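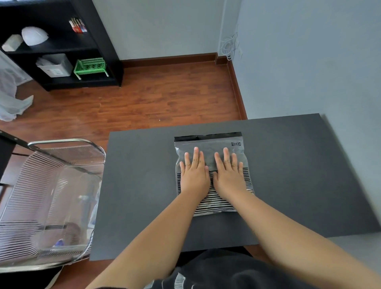 Palms flat, push toward the zipper. The striped IKEA bag on the dark table.

Bags, Bins and One Very Full Closet

30th July
By Nighat Butt

Print this page
E-mail this to a friend

So the closet at the end of our hall finally got its turn! If you read my post back in March you'll remember I promised to do it "next weekend," and then I painted the bathroom, and then my sister came to stay, and the closet just kept swallowing things. Last week I pulled everything out onto the floor, made a big pot of tea and started putting it all away in zip bags. The part I get the most mail about is how to get the bags flat, so I'll start there and then go through the rest of the closet shelf by shelf.

The flat bag

I used to squash the bag any old way and then wonder why it puffed up like a pillow in the drawer. What works for me is a hard table, the bag lying down with the opening facing away from me, and both hands side by side. You can feel where the air is hiding (usually the corners, the little sneaks). I start low, near the bottom of the bag, and slide up, and I leave a gap in the zipper no wider than my pinky until the very end. Then I run my thumb across to close it, and then I run it across again.

I like a bag with a clear part. The stripes on the lower half of this one are pretty, and the see-through upper half means I can peek in without opening it and undoing all that pressing.

My friend Khurram Gondal rolls his bags up from the bottom like a tube of toothpaste and swears by it. I've tried it with T-shirts and it's fine, but for anything with papers in it you end up with curly papers. We have agreed to disagree.

Top shelf: the winter stuff

Hats, gloves, the scarf my aunt knitted that is nearly 68 inches long and weighs as much as a cat. Everything woolly gets washed first and dried properly, and I mean overnight plus a bit, and then it's one bag for each person. I write the name on a strip of masking tape and stick that near the zipper. I tried writing straight on the plastic once and my name came off on the pillowcases.

The big blankets don't go in bags at all. They're in the Skotness bin, the tall one with the snap lid, and it's the only thing up there heavy enough to need two hands and a step stool.

Middle shelf: cords and chargers

Oh, the cords. I had a whole shoebox of them, all knotted up together, and it took me an entire evening and most of a movie to get them apart. Each one is now wound in a loop with a twist tie and bagged with whatever it belongs to. The mystery cords have a bag of their own, labeled MYSTERY, and if I haven't needed one by the end of the year, out they go. (One of them fits the Turnodon hand mixer. I'd been blaming my brother for losing that for ages. Sorry!)

Small bags are best for this, and I stand them up in a bin like files so I can flip through. Batteries don't go in with the cords, they stay in the packs they came in.

Bottom shelf: crafts and puzzles

Puzzle boxes always split at the corners, so I gave up on the boxes. Now I cut the picture off the lid, slip it in the bag facing out, and pour the pieces in behind it. The 500 piece lighthouse went into a medium bag with room to spare. No pressing on these, by the way, just a light pat, or you'll bend the knobs.

Yarn is sorted by color in the Dinsa baskets, and the knitting needles live in an old pencil case. Fabric scraps I do press flat, same way as the picture up top, and they stack beautifully. I'm a bit too proud of that stack.

The floor

Vacuum, iron, the Huter tool case, and a bag of bags. I know. But I keep any zip bag that's still clean and closes all the way, and the ones that won't close go to the garage for holding screws and paint rollers.

A few things people have asked

Yes, I wash them. Warm soapy water, turned inside out, and propped over a wooden spoon in the dish rack. Not if they've had raw meat in them, those go in the trash.

No, I don't freeze in the same ones I use for the closet. The kitchen bags stay in the kitchen drawer.

And it took me two afternoons, for those who wanted to know, with a long break in the middle when I found the photo albums. I'll be doing the linen cupboard next, so if you have a good way of keeping fitted sheets under control, please write and tell me, mine are still in a ball.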